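How Small Insurers Talk to Their Customers: A Term Project at Bralta

Agnes Kerr, second year, Insurance and Business Services

My placement was with Bralta, a home and contents insurer with its office in Gercombe, and I should start by saying how kindly I was treated there. I had asked for a project on pricing, as most of my year did, but my supervisor Idalina Godinho thought I might get more out of the claims letters, and after a day or two of sulking I came round to her view completely.

The question we settled on was a simple one. When a customer makes a small claim (Bralta counts anything under 3,000 as small), do they understand the first letter they are sent? If they don't, they ring up, and every one of those calls has to be answered by somebody who could be getting on with the next claim.

I was given 392 claims files from the contents side, with the names taken out. Of these, 340 had a full record of phone calls and could be used. The rest had been moved over from the old Stusturura system and their call notes had been lost along the way, which was a pity, as some of them looked very interesting!

Reading the files took me most of October. I made a note of each reason for calling, in the customer's own words wherever the notes gave them, and then sorted the reasons into groups. Dinesh Sengar on the claims desk checked my sorting and disagreed with quite a lot of it, and we had some long and cheerful arguments over tea before we had a list we could both live with.
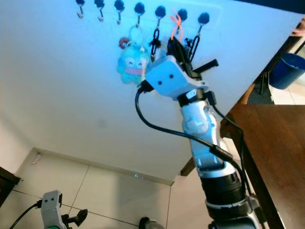 The largest group by a long way was calls about the excess. People knew they had one, more or less, but the letter gave the sum in the third paragraph under the heading "Policy deductions", and many customers took this to be a fee they had to send in before anything could happen. Lost keys and replacement locks were the next most muddling subject, because the cover sits in a separate section with its own limit of 1,000 and the letter never mentioned it.

I wrote a new first letter with the excess in the opening lines and the section limit just beneath. Cyprian Sobczak from compliance asked for two sentences to go back in, and he was quite right about one of them. I still think the other could be shorter.

The new letter goes on trial next term, so I have no results to report, and I would dearly like whoever takes the placement after me to compare the calls. My sorting list and both versions of the letter are in the appendix.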